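Section 7: Cable-to-tool jobs with two arms

Before you start this one, please finish the tabletop set-up in Section 2. I get asked a lot if the Forkby routines are ready for real chores yet, and plugging a cable into a small handheld thing is my favorite test, so let's do it together!
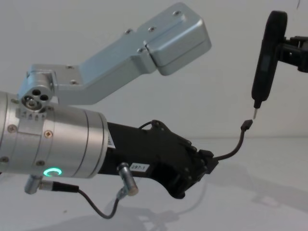
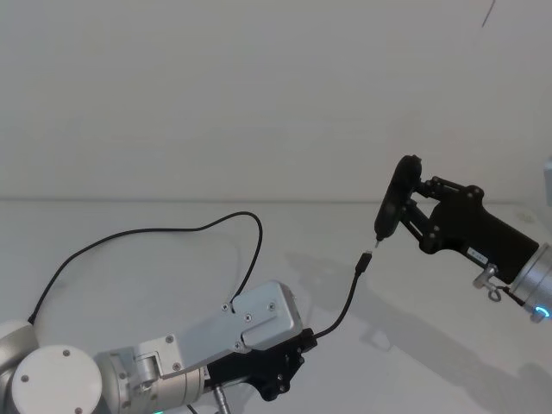 Written by the set-up guide editor, Hurnell Bench Automation
Last revised Mar 13, 2020

A cable goes in the left gripper and the handheld goes in the right, tip facing down toward the plug. You want a small gap between the two before anything moves.

1. Clear the table and wipe it down.
2. Put the cable in the left gripper with a short length of it sticking out past the fingers. Too much and the plug flops around (I've lost whole afternoons to this).
3. Close the right gripper on the body of the handheld and leave the tip free.
4. Jog both arms until the plug sits just under the tip.
5. Load routine 42 and run it at the slowest speed.
6. Watch the first pass with your hand on the stop button.

Note: If the arm quits with code 568, the plug is twisted in the fingers. Open, turn it a little, close, and go back to step 4.

Caution: Keep your fingers out of the gap while the arms have power. Reach in only after you've pressed stop - even if they look parked.

So, can it do your chores? My take is "some of them, slowly." You'll still be the one who loads the cable and lines things up, and I can do the whole job by hand before the arms have closed in. I'd leave it off the shop floor until the Bivwood update in May, which should let you skip step 4.

Next: Section 8, Putting the cable away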